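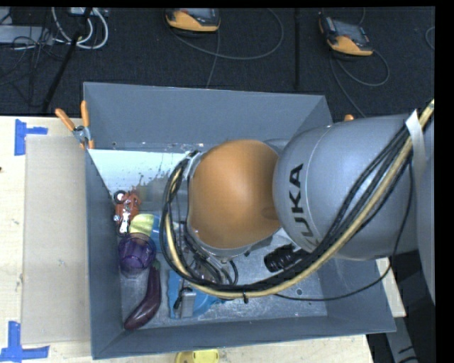 Sorting Week at the Maltari Toy and Play Library: a thread

1/ The Maltari Toy and Play Library is closed to borrowers for its summer sorting. Lending will resume on Tuesday. Items due during the closure may be kept until then at no charge.

2/ Loose pieces returned without a bag are gathered in open bins before they are matched to their sets. One bin may hold a little of everything: a small orange-red figure with a ring on top, a yellow-green ball, a see-through purple cup, an eggplant.

3/ The play food sets are the largest task. The library lends 27 of them, and the vegetables are exchanged between households more often than any other item. Families who find an extra eggplant at home are asked to return it to the front desk.

4/ Cups are sorted by color and size. A cup that does not belong to a stacking set goes to the water play shelf. Cracked cups are withdrawn.

5/ Balls are checked against the Nyarko outdoor sets first, then against the general list. Balls with no set are offered to the Turkia Street playgroup.

6/ Small figures with rings or loops are not lent to households with children under three. Eldana Kahsay, Collections Manager, reviews each of these figures before it is returned to the shelf.

7/ The March count recorded 2216 separate pieces in the collection. Of these, 161 could not be matched to a set. The list of unmatched pieces is posted at the front desk and will be replaced when the current sort is finished.

8/ Borrowers are reminded to return each set in its own bag with the contents card inside. Replacement cards are free of charge. Replacement bags may be requested from Bjartur Ketilsson at the returns counter.

9/ The returns box on Sultano Road remains open during the closure. Please do not leave bags beside the box when it is full.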